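Equipment Review: Ratora Two-Arm Teaching Station
Prepared for the Flaltov Technical Training Office by Bhupendra Mittal
2024-08-08

The Ratora station is sold as a complete kit for teaching manipulation tasks by remote control. The operator moves a pair of hand-held leader arms, and the two working arms follow. Joint positions and camera video are saved together at the end of each attempt. The office purchased one station in January at a price of $2,519, supplied through Fodix, and has used it since then for laundry handling exercises.

Assembly was completed by two staff members in a single afternoon. The printed manual is adequate for the mechanical work but thin on calibration, and the section on matching leader and follower zero positions had to be read together with the supplier's online notes. Cable routing is left to the customer. The cables need enough slack for full reach, and no clips or guides are provided to manage it.

Garment work was chosen as the main trial task as it requires both arms to act together. Operators were asked to take a garment from a bin, spread it on the table, and fold it. New operators generally found the spreading stage harder than the folding stage. The leader arms give no sense of grip force, and a thin fabric edge can slip from the jaws without the operator feeling it. 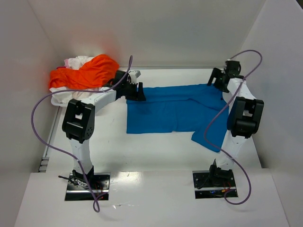
Garment task on the two-arm station, with a blue garment between the grippers and the laundry bin in the far left corner.

The working arms follow the leader arms closely at slow and moderate speeds. Quick reversals produce a visible lag, and trainees should be told to pause briefly before each grasp. Over a session of 80 recorded attempts, the software stopped saving on four occasions – in each case after the camera connection was interrupted – and gave no warning on the main screen. Operators are advised to check the file list between attempts.

The replay function deserves favorable mention. A recorded attempt can be played back at reduced speed and trimmed before it is added to the training set, and poor attempts can be marked without being deleted. The competing Lytvynenko kit, which the office had on loan, offers smoother leader arms but has no trimming tool.

Rating: 4 out of 5. Recommended for supervised instruction. Purchasers should budget separately for cable guides and for a spare set of jaw fingers.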